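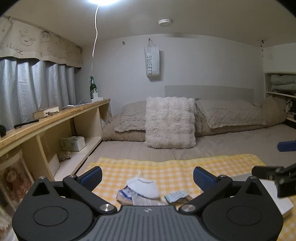

Pinza de mano abierta sobre una manta de cuadros, con mascarilla y sobres, a los pies de la cama.

Llevo media vida leyendo normas y he desarrollado cierto cariño por las malas. La guía de Trastevent para manipulación doméstica tiene 292 páginas y dedica casi 5 a la palabra "objeto". Al dormitorio, ese lugar donde la gente guarda las medicinas al lado de los cojines, le toca un párrafo.

Las normas de robótica nacieron en naves con suelo pintado y vallas amarillas, y se les nota. Piden una zona delimitada, una superficie estable, iluminación uniforme. Quien las redactó no ha intentado nunca coger un sobre blando encima de una colcha. Lovisa Viklund, que revisó conmigo el borrador de Grirketti, apuntó al margen de la cláusula 324: "¿Y si el paquete se arruga y tapa la dosis?". El comité contestó que se estudiaría en diciembre - no precisó de qué año.

Mi propuesta cabe en una servilleta. Todo lo que se tome o se beba debe tratarse como medicamento mientras una persona no diga lo contrario. La pinza sujeta por donde no haya texto. Y el lote y la caducidad se leen antes de mover nada, aunque la demostración quede menos lucida.

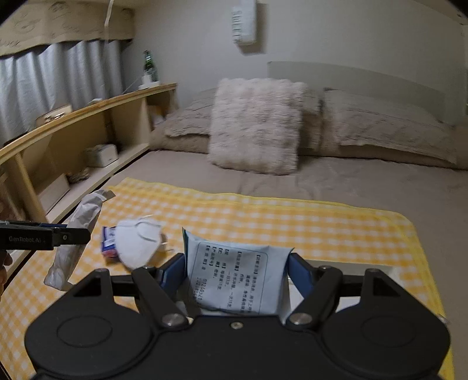 ¿Quién debería responder si el sobre entregado no era el correcto?
La empresa que puso el sistema en la casa, salvo que pueda enseñar el registro de lo que leyó la máquina y de quién lo confirmó.

En Aasen me dijeron que eso encarece el producto. Supongo que sí. También lo encarece el manual de 479 páginas que entregan con él, y a ese no le han encontrado pegas.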